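Automation Technician Certificate
Unit 6: Setting up and maintaining the bottle handling cell
Handout for practical sessions

6.1 Purpose of the unit

Learners will bring the Pekari cell from a cold start to a condition in which it may be handed over for unattended running. The work piece is a green plastic drinks bottle and the carrier is a red serving tray. Both are chosen for difficulty: translucent plastic is awkward for a camera, and the tray has a raised lip which a badly taught approach will strike. Read the cell log before touching the controls.

6.2 Wrist camera and finger check

Wipe the lens with a dry cloth and confirm that the finger tip shows at the lower edge of the wrist view. If it has moved sideways since the last entry in the log, the camera bracket has slipped and must be tightened before any position is taught. Jog the arm at 3 per cent speed to the side of the tray and stop over bare table.

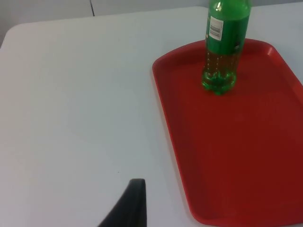

Record the joint values at this point as the reference position. All later offsets are measured from it, and an error made at this stage is carried through the whole programme. Finger pads are inspected every 50 hours and changed at 1,852 cycles, whether or not wear is visible. Pads are ordered through Villalobos; the part number is inside the cabinet door.

6.3 Teaching the second pick

The second pick deals with a bottle lying on the table. A bottle on its side can roll when touched, so the finger must descend clear of the body and close slowly. Learners should teach the approach from the base end first, then repeat it from the side. Shadows and coloured light through the plastic may be read as part of the bottle — adjust the threshold in the Uneo menu until the outline follows the plastic alone.
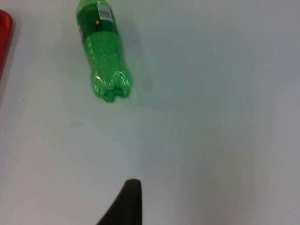 6.4 Fixed camera and handover

Retract the arm fully before checking the fixed camera. The test layout is two bottles upright on the tray, one partly behind the other, and the system must report them as separate items. Allow 30 seconds for the exposure to settle. If the two are merged into one result, repeat the calibration; do not move the bottles apart to obtain a pass.

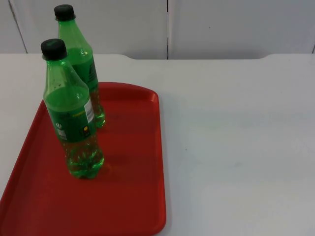 Crescencio Robles asks that the threshold be written in the log each time it is altered, together with the old value, as he has twice had to restore a setting from memory. His request now forms part of the assessed procedure.

Completed log sheets are to be handed to Rosario Valentini before the cell is isolated.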